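Buscar en el manual Introduzca un término Buscar

4. Enseñanza por demostración con dos brazos

Este capítulo describe el registro de demostraciones por telemando en la estación Melilen. La tarea de referencia es la preparación de un café de cápsula. El guiado directo con la mano sobre el brazo se trata en el capítulo 5; los dos métodos no deben mezclarse en un mismo conjunto.

4.1 Antes de empezar

1. Compruebe que las placas base de ambos brazos están fijadas y que ningún cable queda dentro del recorrido de los codos.
2. Encienda el controlador Clarka y espere a que los dos brazos notifiquen el estado «listo».
3. Coloque los mandos de telemando en posición neutra. Si un mando está desplazado al activar el seguimiento, el brazo correspondiente se moverá hasta alcanzarlo.
4. Limite la velocidad de la herramienta a 125 mm/s durante las primeras sesiones. El valor máximo admitido en modo de enseñanza es 200 mm/s.

PRECAUCIÓN: El paro de emergencia debe estar al alcance del operador durante toda la sesión. No introduzca las manos en el área de trabajo con el seguimiento activo.

4.2 Aproximación a la palanca

5. Active el seguimiento de un solo brazo. Mantenga el otro en espera.
6. Lleve la pinza hacia la palanca de la cafetera con los dedos juntos. Verifique la alineación en la vista de muñeca antes de establecer contacto.
7. Desplace la palanca con un movimiento continuo. Las pausas superiores a 400 ms se registran como límite entre fases.
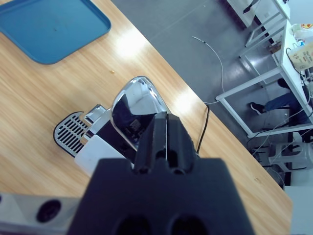

Nermin Ateş: En mi estación el paso 7 me cortaba la fase a mitad de recorrido. Subí el filtro del mando un punto y dejó de pasar. Convendría decir que el umbral se aplica a la velocidad de la pinza, no a la del mando.

Nota: La observación es correcta a partir de la versión de marzo. El umbral se evalúa sobre la velocidad medida en la pinza.

4.3 Trabajo con los dos brazos

8. Active el seguimiento del segundo brazo cuando el primero esté detenido.
9. Asigne a cada brazo una zona de la mesa en el menú Zonas. El solapamiento solo se permite delante de la cafetera.
10. Manipule el vaso con el brazo izquierdo. Retire el brazo derecho si no interviene en la fase.

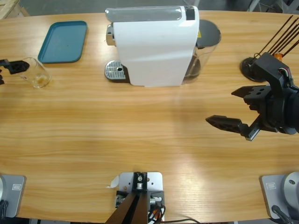 El sistema Ovevau no distingue por sí mismo entre una demostración válida y una fallida: guarda lo que recibe. La etiqueta la pone el operador al cerrar el episodio. Una posición como la del vaso tumbado de lado, con la boca hacia la parte inferior derecha, debe etiquetarse como «recuperación» si se va a enseñar a levantarlo, y como «descartada» en cualquier otro caso. No corrija la posición a mano con la grabación en curso.

4.4 Carga de la cápsula

11. Tome una cápsula del soporte con el brazo derecho. Reduzca la fuerza de cierre antes del contacto.
12. Sitúe la cápsula sobre la parte superior de la máquina y compruebe su orientación en la cámara fija.
13. Abra la pinza sin desplazar la muñeca. Espere la confirmación de apertura y eleve el brazo en vertical.

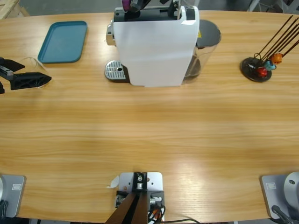

La variedad de las demostraciones influye más en el resultado que su número, una vez superado el mínimo de 300 episodios que exige el módulo de entrenamiento Semwal. Alterne el punto de partida y el orden de recogida. Alterne también el color: si todos los episodios se registran con una cápsula morada como la situada junto a la pinza derecha, el modelo puede asociar el agarre a ese color y fallar con las de color naranja, azul claro o rojo que están en el soporte. Registre el color en el campo Variante.

PRECAUCIÓN: No fuerce la cápsula si ofrece resistencia. Detenga el seguimiento, cierre el episodio como «descartado» y retírela manualmente con los brazos en espera.

4.5 Colocación del vaso y cierre del episodio

14. Abra por completo la pinza antes de aproximarla al vaso. Descienda con la muñeca inclinada y los dedos a ambos lados.
15. Cierre hasta obtener la señal de contacto. No utilice el cierre rápido con objetos de vidrio.
16. Deposite el vaso sobre la rejilla y suéltelo antes de retroceder.
17. Vuelva a la posición de reposo y pulse Finalizar. El episodio no se guarda si algún brazo sigue en movimiento.

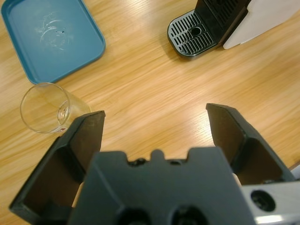 Figura 4-4. Vista de muñeca: pinza abierta, vaso a la izquierda y rejilla de la cafetera al fondo.

Si el archivo aparece con la marca «incompleto», revise primero la sincronización de las cámaras (apartado 7.2) y repita el episodio. Los episodios incompletos no pueden repararse desde el panel del operador.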